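Can any of these clear a table yet?

tsoukalas_fan
Posted 7:14 pm
Looking at a wrist-camera arm for my mother's kitchen. Is anyone getting real chores out of one, or is it all demo clips?

Qusai Boutros
Posted 7:40 pm
We run a Varkbridge in the shop for sorting small parts and it earns its keep. At home it's another story. I gave it 14 tries at putting things in a basket and it managed eight. Wrist view from one of the moves, orange woven basket on a pale surface:

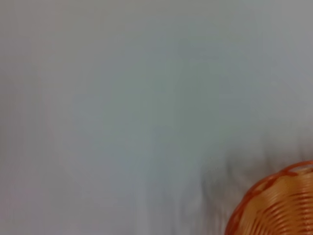
Re: Can any of these clear a table yet?

nostumell_owner
Posted 8:02 pm
With that much blur I wouldn't trust it to find the rim. The basket is the only thing with any color and you only get a corner of it. Slow the arm down.

Qusai Boutros
Posted 8:15 pm
Slower means 200 seconds for a job I do in seven. My wife had the table cleared by then.

brurska77
Posted 8:31 pm
Disagree that speed matters. If it runs while I'm at work it can take all afternoon – I just want it done when I get home.

nostumell_owner
Posted 8:44 pm
Until it drops a glass and you're not there.

tsoukalas_fan
Posted 9:05 pm
She has a lot of glasses. I'll wait and look again in December.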